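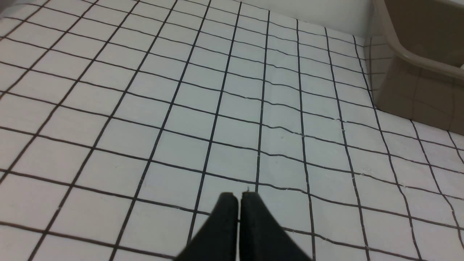 Grout Maintenance in Shared Washrooms and Corridors
Monday, April 26, 2021

The grout renewal program at the Mirasia building moved to the second floor in March. This item covers the work method, the cure times and the changes to daily cleaning that tenants should expect.

Cement grout is porous. It takes up soap residue, skin oils and the dye in floor polish, and it darkens unevenly when one part of a floor is mopped more often than another. Most of the complaints logged last winter were about color. A smaller number reported joints that had gone soft or powdery, and those are being treated first. A soft joint lets water reach the adhesive bed, and repair then means lifting tile.
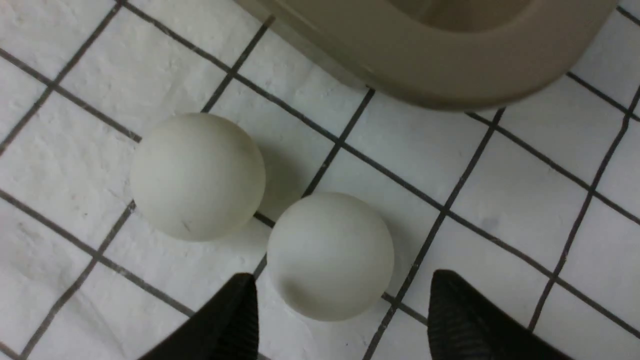

The contractor, Lecomte, is removing failed grout to a depth of two-thirds of the tile thickness with an oscillating tool. Rotary grinders are not permitted on any floor laid before the Elora wing was added, as the joints there are narrow and the tile edges chip easily. Dust is collected at the tool. Joints are vacuumed, wiped with a damp sponge and left to dry overnight before filling.

New grout is mixed in small batches and packed with a rubber float held at a steep angle. Haze is removed the same day with clean water only. Acid cleaners were used on the ground floor in the past and left the surface of the joints open and rough.

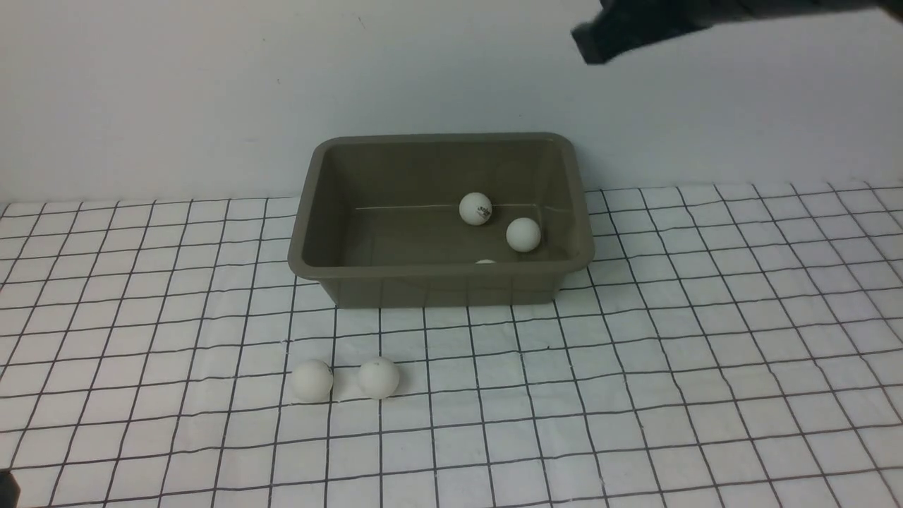
Cure Times and Access

Light foot traffic may resume 36 hours after filling. Carts, ladders and furniture on casters must stay off for 4 days. Sealer is applied after that, in 2 coats, and each washroom will be closed again for one evening while it dries. Closure notices will be posted on the doors and at the Broltero entrance.

The second-floor work covers 700 square feet.
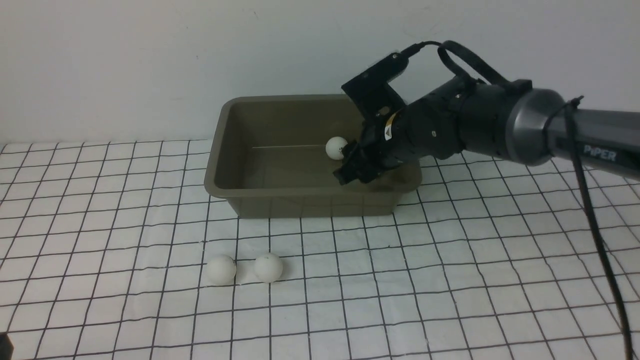

Daily cleaning will change once the sealer is down. Crews will switch to a neutral cleaner at the dilution printed on the container, and mop water will be changed between rooms. Bleach and vinegar should not be used on sealed joints, including for spot cleaning by tenants. Spills of coffee or ink should be blotted and rinsed with plain water.

Cracks along the line where floor meets wall are a separate matter. That joint needs flexible sealant and is scheduled with the painting work. Please report the room number and the nearest door when sending in a request.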